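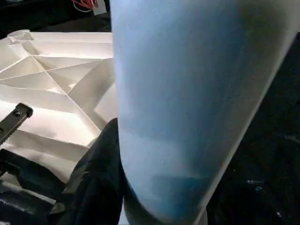 Answers to the stuff we get asked at the desk. Updated September. If it's not on here, email, don't call, phone is in the office and the office is usually locked.

## Hours and getting in

**When are you open?**
Doors 6 am, last swim 8:30 pm, everybody out of the water by 8:45. Showers go off at 9. Holiday hours are taped to the front door.

**Where do I park?**
Rustis Pool lot is off Stelmakh Road, behind the building. Not the church lot next door. They do tow. Bike rack by the side entrance, bring your own lock.

**Do I need a membership?**
No. Day pass is fine. Cash or card. The 10-swim card saves you a bit and doesn't expire, but we can't replace a lost one. Take a photo of the number on the back and we can at least look it up.

**Can I use my Ginasville rec card?**
Yes for open swim. No for lessons, those are paid seperately.

**Lockers?**
58 of them. Bring a padlock. Anything still locked at closing gets cut off and your things go in the lost and found bin.

## In the water

**How warm is the pool?**
Main pool is kept for laps so it feels cool when you first get in. Small pool is warmer. Babies and anybody rehabbing a knee will be happier in the small one.

**How do the lanes work?**
Slow by the wall, fast by the windows, medium in between. Circle swim once there are more than 2 people in your lane. Resting? Stay in the corner so others can turn. Want to pass? Tap a foot, pass at the wall.

**Can I bring my own gear?**
Goggles, caps, kickboards, pull buoys, short fins, all ok. No hand paddles in the evening, lanes are too full and people get whacked. Inflatables only during family swim, small pool only.

**Do you lend stuff out?**
Kickboards and noodles, yes, free, rack by the shallow end. Put them back with the flat side down please. No goggles, no towels.

**Do I have to wear a cap?**
Long hair, yes. Short hair, up to you. Caps for sale at the desk, whatever color is left.

**My kid is 7, can I drop them off?**
No. Under 10 needs an adult in the building, and a non swimmer needs an adult in the water within arms reach. Lifeguards aren't babysitters.

**Swim diapers?**
Required, and the disposable kind alone isn't enough, put a snug cover over it. Also for sale at the desk.

## Lessons

**How do I sign up?**
Form 454, at the desk or on the website. Print clearly. Half of them we can't read teh email address.

**What if the class is full?**
Waitlist. Spots do open up the first week. You get one text and a day to answer it, then we go to the next name.

**Make-up classes?**
If we cancel, yes. If you miss one, sorry, no.

**Adult beginners?**
Yes! Small pool, evenings, nobody watching from the bleachers. You don't have to put your face in on the first night.

## Other

**Why was the pool closed and why didn't I know?**
Usually thunder. 30 minutes out of the water from the last one we hear. Closures go up on the website first, then the door.

**Can I rent it for a party?**
Ask about the Zusau Room, it comes with the small pool. Cake ok, glass not ok, glitter definitely not ok.

**Lost and found?**
Bin by the side entrance. Emptied at the end of every month. Wet suits left in a plastic bag get tossed sooner.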